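Robotic tidying

Robotic tidying is the branch of household robotics concerned with picking things up off one surface and putting them somewhere else, a job that most people learn by the age of 4 and resent from then on. It is usually treated as separate from robotic cleaning. A robot vacuum goes around the sock. A tidying robot is expected to have an opinion about it.

Background

Machines have handled parts in factories for decades, and they do it very well so long as the part arrives in the same place, facing the same way, every time. Homes do not work like this. The contents of a living room floor change by the hour, and no two drawers are organized on the same principle, if any principle was involved. Early demonstrations got around the problem by tidying rooms that had been made messy with great care.

Most current systems learn from recorded examples. A person guides the arm through the job, often hundreds of times, and a program is trained to produce similar movements by itself. The Ivon project, a small research effort based in Hinulport, gathered 3000 such recordings for a single chore, the clearing of toy bricks from a table. Its lead author, Zoriana Moroz, wrote in the project report that the arm "has now put away more toys than either of my children."

Toy bricks as a test

Bricks are popular with researchers for much the same reasons they are unpopular with parents. They are small, hard, and found in every possible position. A brick resting on its studs needs a different grasp from one lying on its side, and a curved or sloped piece may offer two fingers very little that is flat to hold. Color causes trouble too. Bright pieces are easy for a camera to find, while pale ones on a pale table can be lost among the shadows.
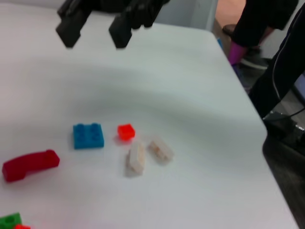
Toy bricks on a white table under a two-fingered gripper. The two white bricks lie on their sides.

Sorting is harder than clearing. Dropping everything into one bin requires only that the robot tell brick from table. Sorting by color or shape means it must also settle on what counts as red, a question on which the lighting tends to have the last word.

Performance

Reported results vary widely, partly because the word "tidy" does. In the Ivon trials the arm took up to 3 tries to lift a brick lying against its neighbor, and it sometimes carried on to the bin with nothing in its fingers, opening them over it with every sign of satisfaction. Speed is a further sore point. Videos of tidying robots are commonly shown faster than life, and the small print saying so is commonly small.

Kikuchi, a maker of light arms for workshops, took a narrower approach with its Trirnodow sorting station, which returns stray fasteners and fittings to their trays at the end of a shift. The station has its own lighting and a fixed work surface, and it accepts only parts it has been shown before. Anything unfamiliar is pushed into a tray marked "other," which a human then sorts.

Outlook

Fixed stations handling known objects are already in paid use. A general machine that can be let loose in a child's bedroom is not, and estimates of its arrival have a habit of moving along with the calendar. Open problems include soft items, objects partly hidden under other objects, and the question of where things go, which many households have yet to settle among themselves.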